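Furnished Unit Inspection – Between Tenancies
Hitik Residential, Vetach Street block
Form completed by: site inspector
Month: February

Mark each item P (pass), F (fail) or N/A. Comments are required for every F.

1. Entry and access

1.1 Door closes and latches without force – P
1.2 Deadbolt opens from inside without a key – P
1.3 Door closer – F
Comment: closes too fast over the last part of the swing. Adjust the latch speed valve and retest.
1.4 Unit number legible from the hallway – P

2. Smoke and carbon monoxide alarms

2.1 Smoke alarm fitted in hallway – P
2.2 Smoke alarm fitted in bedroom – P
2.3 Test button sounds all linked alarms – F
Comment: hallway unit sounds alone. The bedroom alarm responds to its own button but does not trigger the hallway. Check the interconnect wire before replacing either head.
2.4 Replace-by date not passed – P
2.5 Carbon monoxide alarm – P

3. Bedroom

3.1 Window opens fully and stays open – P
3.2 Clear path from bed to door, 90 cm minimum – P
3.3 Bed frame joints tight – F
Comment: side rail bolts turn by hand at the head end. Tighten both sides and check again with weight on the mattress. Slat fixings sound.

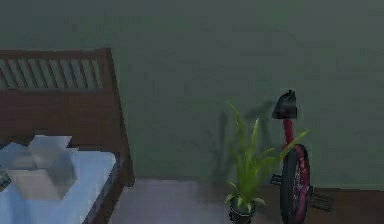
3.4 Heater clearance from bedding, 200 mm minimum – P
Comment: passes with the bed in its present position. Tenants tend to move furniture toward the heater in winter, so the clearance note should go back in the welcome folder. The last copy is missing.
3.5 Wardrobe anchored to wall – P
3.6 Blind cords secured – F
Comment: cleat fitted too low. Move up and shorten the cord.

4. Kitchen

4.1 Stove anti-tip bracket engaged – P
4.2 Range hood filter clean – F
Comment: grease build-up on the underside. Soak and refit, or replace if the mesh is torn.
4.3 Portable heater or kettle rated above 2,000 W on extension lead – N/A
4.4 Fire blanket in wall pouch – P
4.5 Cupboard under sink dry – P
Comment: old stain at the back, no change since the previous visit.

5. Bathroom

5.1 Hot water at basin – F
Comment: 56 degrees C after two minutes' running. Mixing valve needs adjustment – Clevov to attend. Recheck at the basin and the shower.
5.2 Exhaust fan draws a sheet of tissue – P
5.3 Grab rail firm – P
5.4 Outlet protection trips on test – P

6. Electrical panel

6.1 Circuits labelled – F
Comment: labels still follow the layout before the Jang rewiring. Bedroom and hallway are reversed.
6.2 Cover fitted, no open slots – P

Follow-up

Items 2.3 and 5.1 to be closed before keys are released. The remaining items may be closed within the first week of the tenancy, with notice to the tenant.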